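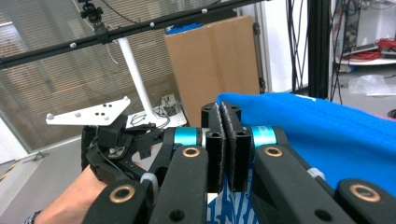

Evaluating a Hand-Held Gripper Kit
Notes to go with session 9, Buying and Reviewing Automation Gear
Saeed Kordestani

Okay, a bit of housekeeping first. The reading for this one is the Dodari kit manual, sections 4 through 6, and I'd skim the assembly pages too even though they're dull. The review forms go in the blue folder on the course drive. Please don't email them to me, I lost two last term that way and felt terrible.

What we're reviewing

The Dodari is sold as a pair of hand-held grippers with software to match. You hold one in each hand, do the job yourself (fold the towel, pack the bag, whatever), and the recordings get used to train an arm to do it later. Three sellers are in this market as far as our course is concerned: Dodari, Hosari and Rashti. I've had the most time with the Dodari, so that's where most of my examples come from, and you should read my enthusiasm with that in mind!

The list price we were quoted was $403 per gripper, without the tracking hardware. I want you to get into the habit of writing down what a price leaves out, right beside the price. Half the complaints I hear from buyers come down to that one line.

Fingers and pads

Start at the fingertips, that's where the kit meets the world. On the unit we looked at, each black jaw is faced with two dark, fuzzy pads, a bit like velcro, and they press towards each other when the jaws close. I like a fuzzy pad for cloth. I'm much less keen on it for anything glossy, and I'd want to see it on a drinking glass before I said a kind word about it. If a seller offers you a choice of pads, ask for one of each and try them on your own stuff.

Things to note on your form:
Do the jaws meet evenly, or does one side touch first?
Can you change a pad without taking the finger off?
What does a replacement set cost, and how long does it take to arrive?

That last one bit me. I waited 16 days for pads from Rashti, and all I could do in the meantime was write about waiting for pads.

Linkages and bushings

The fingers ride on thick black linkage arms, with bronze-coloured bushings set into them at the joints. Bushings aren't glamorous but they're the part I'd quiz a seller on. Ask what they're made of, ask whether they want oil, and ask what play is considered normal when it's new. Then take hold of a finger and wiggle it sideways yourself. A little slop at the joint gets bigger by the time it reaches the tip, and your recordings will carry it.

There are also bright teal rings around the finger pivots. Easy to find when you're pointing at something in a phone call with support, which sounds silly until you've spent ten minutes saying "no, the other round bit".

Markers and the bar

Students always want to skip this part. The tracking markers are small white spheres, and on the second gripper they sit along the edges of a flat white plate on top. The long black bar carries more of them, spaced out along its length. The idea is that the system recognises each group by its layout, so the spacing matters a great deal and a marker that gets knocked crooked is a real problem.

My advice for a trial day:
Check every marker for wobble before you power anything up.
Bring spares. Trosovier, the reseller I've dealt with, will throw in a bag if you ask nicely.
Move the grippers through the whole space you plan to work in, including down low near the floor, and watch for dropouts.
Keep the original box until the trial is finished -- I've had to send one back and the courier wouldn't take it in anything else.

Cables

Every one of these kits has more cable than the brochure suggests. Look at how they're held. Our gripper had small white cable-tie clips on the linkages, and that's fine by me, they're cheap and you can replace them from any hardware store. What I'd look out for is a cable that goes tight when the jaws open all the way. Open and close them slowly a few times and just watch the cable and nothing else.

Cloth as a test material

I use cloth for a first trial every time. It's forgiving, it won't smash, and it shows up a lazy pinch straight away. Grab a plain piece and a patterned piece if you can. Pick each one up by a corner, by an edge, then from the middle, and write down your favourite and least favourite of those. Don't tidy the cloth between tries! A neat flat square is a much easier job than a rumpled one and most real laundry isn't neat.

Comfort

This gets left off reviews and I don't know why. My wrist was sore after an hour with the Hosari, whose handle is fatter than the Dodari's. Sellers will claim up to 4 hours of comfortable use. Try it with your own hand, and have someone with smaller hands try it as well.

For next time

Fill in one review form for any of the three kits, a page at most. I want the price with its exclusions, one thing you'd praise, one thing you'd phone support about, and whether you'd spend your own money on it. If you can't get bench time before the August break, come and see me and we'll sort out a slot. The sign-up sheet is on my door, pencil please.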